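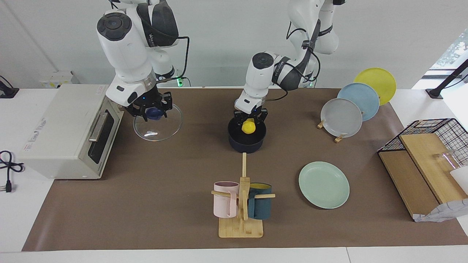

Bench 2, Tuesday a.m. Clear glass bowl on the mat, navy pot next to it, yellow one held at the pot's rim.

Glaze notebook, August, cont.

Kiln unloaded 6:30. Peeked at cone pack first — cone 6 touching its shelf, cone 7 barely moving. So heat work was right and I can't blame the kiln for the matte batch, which is what I was planning to do.

Results, top shelf down:

Naidu clear over white stoneware. Good. No crazing yet, but it pinged on the last batch two days later so leave them out on the rack and listen. Don't box.

Jundstead blue, thick dip. Ran off the foot on the tall mug, stuck to the cookie. Came off with a tap, grindable. Thin dip is flat and a bit gray where it breaks over the rim. The middle one is what we want. Must write down dip times instead of "quick" and "longer". Quick = 2 seconds, I think. Longer = who knows.

Ponell matte. Bad again. Pinholes all over the inside of the bowls, outside fine. Same as July. Smooth on the test tiles every time, then I put it on a real pot and it goes to orange peel. Tiles are bisqued in the little kiln, slower. Pots go in the big one with everything else. Should have thought of this in June.

Possible causes, in the order I beleive them:
Bisque too fast, gas still coming out of the clay at glaze temp. The insides get it worse bc the bowls were nested.
Glaze too thick inside. I pour the insides and dip the outsides, and the pour sits longer.
Dust. Didn't sponge the last 3. But they look the same as the ones I did sponge, so no.

Senthil says put in a hold near the top and let it heal over. Tried that in spring on the old recipe and it went shiny, which defeats the point of a matte. He says that was a different recipe. Fair. He also says the bucket smells off and when did I last sieve it. Not recently.

Sieved it after lunch. 80 mesh, two passes. Got a good spoonful of hard bits out, plus a piece of sponge. Specific gravity came out at 1.52, way over. It's been sitting with the lid half on through the hot weather so of course it thickened up. Added water a cup at a time, down to 1.45, stirred, waited, measured again. 1.45 still. Marked it on the tape on the lid. PLEASE put the lid all the way on, me included.

Plan for next firing:
Slow bisque, big kiln, no nesting. Add a hold at the low end so the organics burn out, vent open the whole way.
Half the bowls with Ponell at the new thickness, straight program. Other half same thickness, with the hold, which means a second firing. Can't do both in one, obviously. Wrote that down as one firing at first, crossed out.
One bowl from the old bisque in each load, as a check. Scratch an X on the foot.
Wax the feet higher on anything tall going in Jundstead.

Destemeo order. They want the matte on the serving bowls and they want them soon. Told them it's not ready. Offered the blue. They're thinking about it. If they say blue I need more cobalt, and the shelf jar is down to a scrape. Price went up again too, haven't put that in the quote. Fix quote before sending!!

Kiln notes: meter read 3230 at the start of the firing, forgot to read it at the end so no cost figure for this load. Bottom element looks a little saggy on the left side. Pin it next time it's empty. Lid gasket ok. Shelf with the blue drip needs grinding and a fresh coat of wash, I leaned it by the sink, don't use it.

Reclaim bucket is full. Slop it onto the plaster tonight if the bats are dry. They weren't at 4. Check agian before leaving.

5:40 — bats still damp on the underside. Stood them on edge by the fan. Clay goes out tomorrow.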